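Wednesday, March 1, 2023

# Vusodstead Packing Workshop Sets Its Equipment Budget, and the Hand-Held Grippers Come First 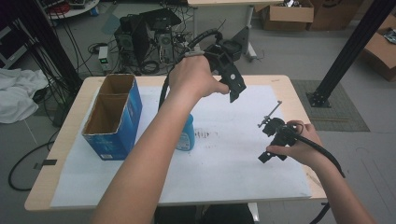
After a winter of spreadsheets, second thoughts and a good many long lunches over the same four pages of quotes, the packing workshop at Vusodstead has settled on what it will buy this year and what it will leave alone until next year. The short version is that the money goes to hand-held grippers, cables and a decent computer first, and the robot arms come later, once there is something worth teaching them. The longer version follows, for those of our readers who have been asking (and quite a few of you have, bless you).

The workshop takes in small mixed orders, mostly bottles and boxed household goods, and packs them by hand into divided cartons. It is fiddly work. A carton with a divider in it wants each item put down on the correct side and the right way up, and the items change from week to week, so the kind of fixed machine that fills one size of box all day long was never going to suit. That was looked at once before, several years back, and the quote went into a drawer and stayed there.

What changed the thinking was the idea of recording the hand work before buying any arms at all. A person holds a gripper in each hand and does the packing with the grippers in place of fingers, and the movements are saved so that a robot fitted with the same sort of jaws can be trained on them afterward. It let the workshop split one frightening purchase into two smaller ones, and anybody who has had to stand up and defend a frightening purchase will understand how welcome that was.

The first stage of the plan, which the workshop has named Skeloment, covers a recording station with 2 grippers, the table and framing that go with it, a computer to store the sessions, and enough cable to reach everything with some to spare. That last item came in for more discussion than you might expect. The first draft of the budget had cables down as a single line near the bottom, and the final one gives them a heading of their own, along with spare connectors, ties, and a cover strip for the part of the floor where people walk. If you are planning something like it, please do look at your cable line again. It is very likely too small.

## What the first year pays for

The plan runs for 12 months and is built around practice hours, with the hardware worked out backward from those. The workshop wants 996 usable recordings by the end of the period, spread across the items it handles most, and it expects to throw away a fair share of its early attempts while people get the feel of the grippers. Everybody is clumsy with them at first. One of the longest-serving packers in the building described it as trying to butter toast with oven mitts on, and then was noticeably better at it by the following afternoon.

Staff time is the largest part of the budget by a comfortable distance. Hours spent at the recording table are hours away from the packing line, so the plan pays for cover during those shifts and keeps any one person's turn short, with a proper break afterward. Holding a gripper up over a table is harder on the forearm than it looks. There was a suggestion early on that recording could be squeezed in at the quiet end of the day, and it was dropped fairly quickly when the people who would be doing it pointed out how tired they already were by then.

The equipment itself is coming through Ntuli, a regional supplier that has sold the workshop its tape machines and scales for years and was willing to quote for the grippers and the framing together. A competing quote was cheaper on paper but left out replacement jaw parts and did not include any setup visit. Jaws wear, and the workshop would much sooner have a spare set in a cupboard than lose a week waiting on the mail.

The supplies side of the budget is pleasingly dull: table paper by the roll, cartons with dividers, sample bottles, bins and labels. These were nearly forgotten. It had been assumed that practice goods could simply be borrowed from the line, and perhaps some still will be, but a bottle that has been picked up and set down all day is not one you would care to send to a customer. A set of 343 practice items will now be bought outright and kept apart from saleable stock, each with a mark so that it does not wander back onto a shelf.

## What has been put off

No robot arms will be ordered in this budget. The workshop has priced them, has seen a demonstration, and came home very much taken with what it saw, but it would like to know which jobs the recordings cover well before it commits to a size and a reach. Arms also bring questions about guarding, floor fixing and power that belong with the landlord as much as with the supplier, and those conversations have barely started. There is some money set aside for an electrician to come and look at the room, and that is as far as it goes for now.

Storage software has been put off as well, in part. The recordings will be managed with a basic license for Ultell, the same program the front office already uses to keep its files in order, and the question of something more specialized will be looked at again in June. The worry there is disk space. Recordings take up a great deal of room, and the estimate in the plan is frankly a guess, with more than double that amount held back in the contingency line in case the guess is a poor one.

Also off the list, to the disappointment of several people (this writer among them, having sat on the old ones), are new chairs for the break area. They were in the draft and they were in the second draft. They'll be back in the next budget, we are told, and we intend to check.

## Advice for others doing their sums

We asked the workshop what it would pass along to other small outfits thinking of spending money in this direction, and the answers were generous and went on for most of an hour, so we can only give you a few of them.

Get the quote itemized, down to the brackets. Ask what happens when a gripper stops working on a Tuesday morning and who pays the postage. Measure the room with the table in it, and then measure it again with a person standing on each side, a cart to get past, and the empty cartons stacked where you know perfectly well they are going to end up. Leave yourself floor space for boxes. Equipment arrives in boxes, the spare parts live in boxes, and your own goods come in boxes too, so there will be a good deal of cardboard about the place for longer than you planned.

It was also felt that the people who will use the equipment should see the list before it is signed. In Vusodstead's case that one step moved the table height, added a floor mat, and struck out a storage cabinet that would have blocked the shortest way to the sink.

The full plan, including the item list and the quotes with prices left in, is available to read at the workshop's front desk during opening hours. Copies can be made for a small charge, and questions about the budget may be left in writing at the same desk. There is usually coffee on, and visitors are welcome to a cup while they read.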